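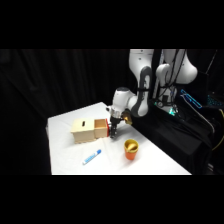
Drawer fit on the small slotted box, carried over from the September pages. The drawer was binding over the last part of its travel, and I had been blaming the runners. It has no runners. It slides on the floor of the box and is guided by the side walls, so any rub is wood on wood, and there are only so many places to look. The red front hides most of the trouble when the drawer is shut. With it pulled out to the right as it is on the white table, you can get a light along the inside walls and look at the bare tan wood. The blue-and-white marker stays with the box for marking high spots.

Saturday, morning

Shop was dry, 31 percent on the wall gauge. Drawer moved freely for the first half and then dragged. Pulled it all the way out and rubbed pencil on both outside walls. Pushed it home, pulled it again. Shiny patch on the back corner of the far wall, nothing on the near one. So the drawer is a hair out of square, or the box is. Checked the drawer against the small Flenik square and it is out at the back corner. Box looks fine.

Did not want to plane it. The finger joints at the corners are small and the end grain chips if you come at it the wrong way (see the one I spoiled, still on the shelf over the vise). Used a flat block with 500 paper and took it down in short strokes, always from the corner inward. Ten strokes, try it, ten more. Better after the second round, good after the fourth. Stopped there. There is a little side play now with the drawer fully open but I would sooner have that than have it stick when the weather turns.

Wax: rubbed the Clerero paste on the bottom edges and wiped it off after 10 minutes. Keep it away from the red panel. It left a dull smear on the last one that would not buff out.

The slot

Narrow slot near the middle of the lid, meant for folded paper slips. Tested with slips cut from ordinary printer paper, folded once. They go in. Folded twice they catch on the underside, where there is still some fuzz left from the cut. Ran a strip of folded paper through from below to clean it up. The top edge I left alone, apart from a light touch at the ends where it felt sharp.

Question for whoever picks this up: do we want the slot any wider? Card stock will go through but you have to push it. If the Krishnan order is for card, we should ask before the lids are cut. If it is for paper, leave it.

Slips pile up under the slot and do not spread toward the front. Once the pile gets tall enough the top slip stands up and catches the lid as the drawer opens. I got it to do this with about 2 handfuls. Tilting the box before opening fixes it, but a customer will not know to do that. A shallower slope on the pile would need a ramp inside the drawer, and then the drawer holds less. Not decided.

Front panel

The red is good. Color is even and the edges are clean. Do not sand it again, it only shows up as scratches.

What I would like is a better way to get hold of it when it is fully shut. Short nails, cold fingers, it is a nuisance. Options: a small notch in the bottom edge of the panel, a cord loop, or a knob. The Grisport catalog has wooden knobs in the right size but they come in bags far bigger than we need. Notch costs nothing. Will try a notch on scrap first.

To do

- Notch test on scrap, rounded and square.
- Recheck drawer fit after the heat has been on for a few days.
- Fill the tiny gap at the lower back corner joint. Glue and dust, not filler.
- Ask about paper or card before cutting more lids.
- New pencil for the bench. The marker lines are too thick for layout and they bleed on end grain.

Box goes back on the white table when the wax is done.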